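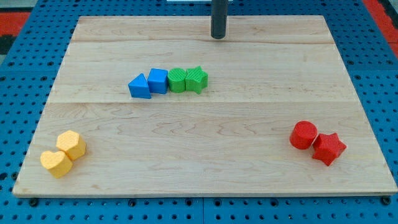 A robot arm over its work board, with blue, green, yellow and red blocks.

Getting a Robot Arm Ready for the Day

A robot arm that pushes blocks around needs looking after, much like a bicycle. At the Plarnora workshop, Ye-ji Noh does the morning check before the arm is switched on.

She starts with the board. It sits on a blue surface full of holes in straight rows. A surface like this is called a pegboard. Ye-ji presses on each corner of the wood. If the board slides even a little, the blocks will not be where the robot expects them, so she tightens anything loose.

Next comes the rod. This arm has no fingers. It has a dark gray rod with a rounded tip, and it moves a block by nudging it from the side. The tip must stay close to the wood without scraping it. Ye-ji slides 2 sheets of paper under the tip. If they get stuck, the rod is too low, and she raises it a tiny bit.

Then she wipes the wood with a dry cloth. Crumbs and dust can make a block stop early or turn the wrong way.

The blocks go on last. There is a cube, and there are cylinders, stars and other shapes - a star turns differently from a cylinder when you push it, so the robot has to practice with both.

Every push is counted by the computer. After 300 pushes, Myroslav Pasichnyk stops the arm and checks the tip for wear. A worn tip gets a flat spot and can slip off a block. He unscrews the old rod, fits a new one and does the paper test again.

New word: Calibrate (KAL-uh-brayt) - to check a machine and adjust it so that it measures or moves correctly.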